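4.2 The switch panel task

The Draner kit is sold on the claim that a policy trained wholly in its simulator will carry over to a real arm "with little or no tuning". We took the claim at face value and began with the task the supplier puts first in its own brochure, the switch panel. The arm is told which switch to throw, by name, and must throw that one and leave the rest alone. All policies see the panel through the wrist view only, which is how the kit is set up out of the box.

We trained on 200 episodes, the number the Draner handbook recommends, and tested on a further 200 in which the starting pose of the arm was changed. The Disik baseline had the same episodes and the same training time. We had hoped to include Pinov too, but its licence did not allow us to publish results.

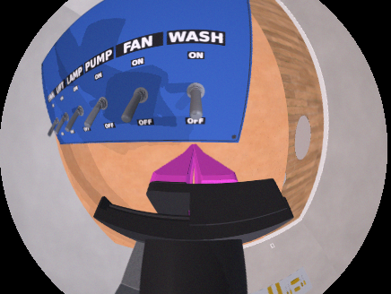 Figure 3. Simulated wrist view in the switch panel task, with the gripper in the foreground and all six levers towards OFF. The label FAN is used twice.

Our first doubt concerns the naming. A command such as "turn on the fan" has two correct answers on this panel, and the scoring script accepts either. The supplier calls this a test of language understanding. We would call it a loose mark scheme, and when we rewrote the commands to say which fan was meant, the success rate fell by 20 points. The Disik baseline fell by much the same amount, so we do not blame the Draner policy for it — but the brochure figure should not be quoted without this note.

The second doubt is about the lens. The bend in the view makes the labels at one end far smaller than those at the other, and the far FAN can hardly be read. Kao, the add-on that flattens the view before it reaches the policy, is sold separately and made no difference we could measure in 2 training runs. Two runs are too few to settle the matter, and we make no strong claim either way.

Lastly, a simulated lever costs nothing to knock. The script checks where the switches end up and ignores how hard they were pushed, so a rough policy can score as well as a gentle one. We return to this in Section 5, where the same policies are run on the real arm.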